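4. Scene rules and how we apply them

4.1 Settling on a shared rule set

When we started Stistance we had 50 household scenes and no written rules at all. Everybody had habits, though. One of us always set object mass first, another one always left it for the end, and both of us were sure that was how everyone did it. The trouble showed up when we tried to rerun the Gowda tasks on a second machine and got different contacts from the same seed (I spent most of June on that, and I'm still a little sore about it). So we sat down and wrote the rules out, and ended up with 28 of them. The full list is in the appendix, and I'll only go through the ones that caused arguments.

The first argument was over scale. Every asset has to be checked against a real measurement before it goes into a scene, and the source of the measurement goes in the asset file. That sounds dull, and it is! But a door handle that's a bit too big makes grasping look easier than it should, and then the success numbers are worth very little.
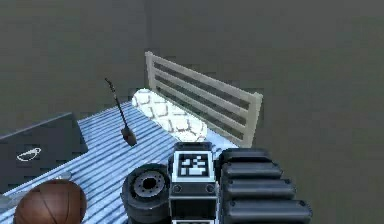 The second was over what a robot is allowed to rest on. Soft furniture in our simulator is a rigid body with a texture on it, so a wheel on a mattress behaves like a wheel on a board. We went back and forth on whether to ban robots from soft furniture completely. In the end the rule says the start pose may be anywhere collision-free, but any run that begins on a bed or a couch gets a tag in the log and is reported separately from the floor runs. I'd have gone stricter — I was outvoted.

Loose objects were easier. Each one gets a settling period before the clock starts, and if it's still drifting at the end of that, the run is thrown out and counted as thrown out. Please count them. We found it far too tempting to quietly restart, and a reader has no way of knowing you did.

4.2 Viewpoints and what gets saved

Camera placement has its own rules. We ask for the pose of every camera to be saved with every frame, including cameras that never move, and we ask that close furniture be left in view if that's what the robot would really have in front of it. Cleaning up a view by hiding a table for the recording is a change to the scene, and it has to be logged as one. The same goes for lighting. If you brighten a room to make the figures nicer, then the run and the figure no longer match, and the figure has to go.

Names matter too, more than I expected. Two of our scene sets called the same asset "desk" and "table", which broke the Dronov scoring script for a whole batch of runs before anyone noticed. Now there's one name list, it's versioned, and you can't add to it without a second person signing off. 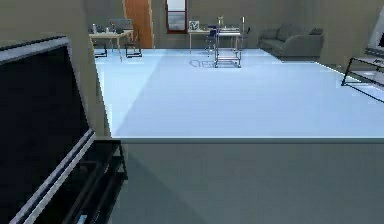 4.3 Reviewing a scene before release

A scene is reviewed by somebody who didn't build it. The reviewer loads it cold, on a clean install, and goes through all the rules in order. They also step through the views and write down anything that looks off: jagged shadows, things floating, things sunk into a counter. Rendering artifacts don't fail a scene by themselves, but they have to be on the known-issues sheet so that anyone training on the images can decide for themselves. 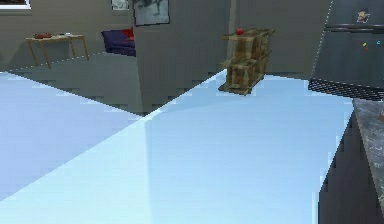 Figure 3. Living area of the simulated home, with an apple on top of the wooden shelf unit.

Of the original 50 scenes, 27 needed at least one fix on first review. Most were small (a wrong friction value, a missing unit), and a few were embarrassing. Reviewers agreed with each other on 99 percent of the individual checks, and the leftovers were nearly all about clutter, where our wording was vague. We've rewritten that rule since then and I'm still not crazy about it. The current text asks for every loose object to be listed with its start pose, which works fine in a bedroom and gets tedious fast in a kitchen.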